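Clavik Tidy-Up Recordings: README

Version notes and contact details are at the end. Please read the section on the people in the data before you use any of it.

What this is

A set of first-person recordings of household tidying and sorting, made by the home services staff of Mestetti. The work is done by hand in ordinary rooms: dressing tables, bathroom shelves, kitchen drawers, wardrobes. Clavik uses the recordings to train the sorting robot that Mestetti plans to bring into its depot at Medeiros, where clients' belongings are unpacked, sorted and put back into order during house moves.

The set holds 3,275 clips. Most cover one small job from start to finish, such as emptying a tray or putting jars back on a shelf. Long jobs were split where the worker paused.

Folders

clips/ — video, one file per job
notes/ — plain text, one file per clip, written by the person who did the job
splits/ — lists for training and testing
forms/ — blank copies of the consent form and the withdrawal form

The test list has 500 clips. Everything else is in the training list, apart from 171 clips held back by the staff group for their own checks. Those are not in this release and we will not be sending them out on request.

Why it was made

Mestetti's depot has two kinds of work. One is lifting and stacking, which a machine already helps with. The other is small-item sorting: cosmetics, chargers, sewing things, the contents of desk drawers. This second kind takes up most of a shift and gives people sore wrists and necks. It is also the part that experienced staff are best at, and the part clients ring up to thank them for.

The first plan was to buy a finished sorting arm from Lurnell and fit the shifts around it. Staff at the depot asked for a say in what the machine would learn and from whom. Janaína Andrade, who runs the morning shift, put together the list of jobs worth recording, and Ghislain Campbell at Clavik turned it into the recording plan. Some jobs were left off on purpose. Medicines, letters, photographs and jewellery stay with people, so there are no recordings that set out to teach those.

What changes for staff

This part was agreed between Mestetti and the staff group in May and is copied here so that anyone working with the data knows what it is for.

Nobody is paid by the number of items sorted, before or after the robot arrives. Speeds measured from the clips may not be used to set targets for people. Two posts on each shift move from sorting to checking, at the same grade, with training in paid hours. Checkers can stop the robot without asking and do not have to fill in a reason at the time. A short note at the end of the shift is enough.

Not everyone is happy with this. Checking is easier on the hands but duller, and Oluwatosin Igwe asked for it to be written down that several people would rather keep a half day of sorting. The rota for this is still being worked out — we will update the section when it is.

How the recordings were made

Workers wore a camera at head height and did the job the way they normally would. They were asked to keep talking to a minimum and not to slow down for the camera. There was no script. If someone picked a thing up, changed their mind and put it down again, the clip was kept. Those clips have turned out to be useful, so please don't filter them out as mistakes.

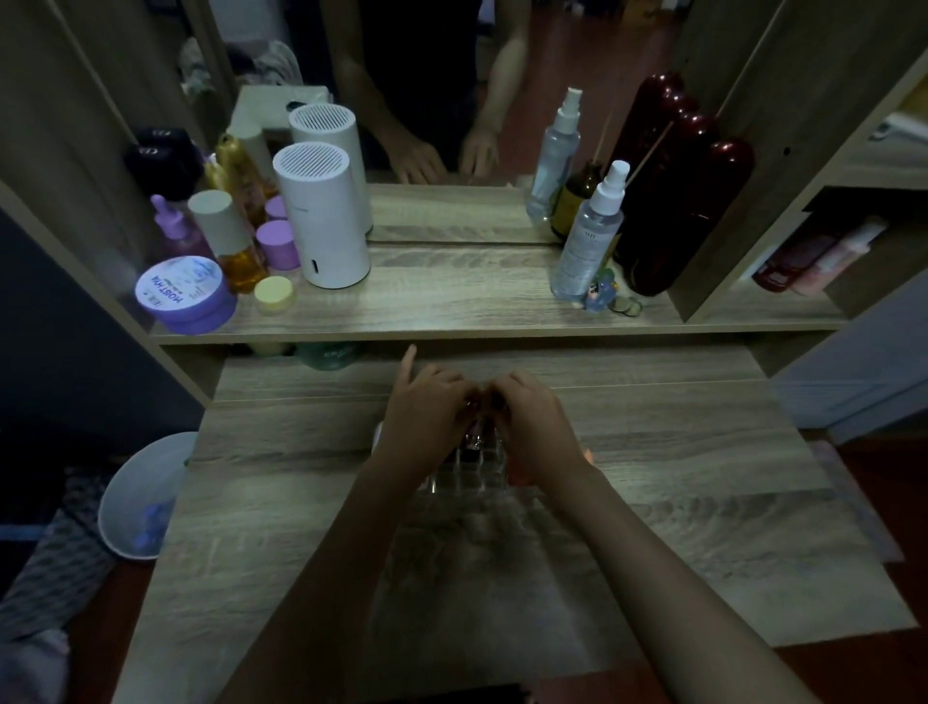

Notes were written on the same day as the clip. They are short and uneven. Some say only "sorted by size" and others go on for a page about why face creams should stand at the front. We have corrected spelling but left the wording alone.

Known problems

Mirrors. Dressing tables nearly always have one, and a model can take a reflected bottle for a second bottle. We have marked clips with a mirror in the notes, but the marking was done by hand and some will have been missed.

Clear plastic. Organisers, trays and spray bottles are hard to pick out, most of all in dim rooms. The compartment walls give the early models the most trouble.

Things tucked under shelves. Workers often know what is there by feel. The camera may only catch part of it.

Left-handed workers. There are too few of them. Jamie Oakley is collecting more.

Lighting. It was left as found. We know this makes some clips hard to use.

The people in the data

Everyone recorded signed the form in forms/ and was paid their usual rate. Anyone can withdraw at any time, and their clips are then removed from the next version. If you hold an older copy you must delete the same clips within the month.

A mirror may show part of the person doing the work. Faces are blurred where we found them. Do not try to work out who anybody is, and do not use the clips to compare one worker with another.

Rooms belong to clients or to staff who offered their own. Labels on products have been left readable, as the robot needs to tell one jar from another. Names and addresses on post or parcels have been covered.

Use and contact

Free for research and teaching. For use in a product, write to Clavik first. Use for staff monitoring is not allowed under any terms.

Questions about the files go to Ghislain Campbell. Questions about consent or withdrawal go to Daiane Macedo at Mestetti, who works separately from the depot managers and does not pass on names.

Version notes

1.2 — mirror marking added to the notes, two broken files replaced
1.1 — test list fixed, left-handed clips tagged
1.0 — first release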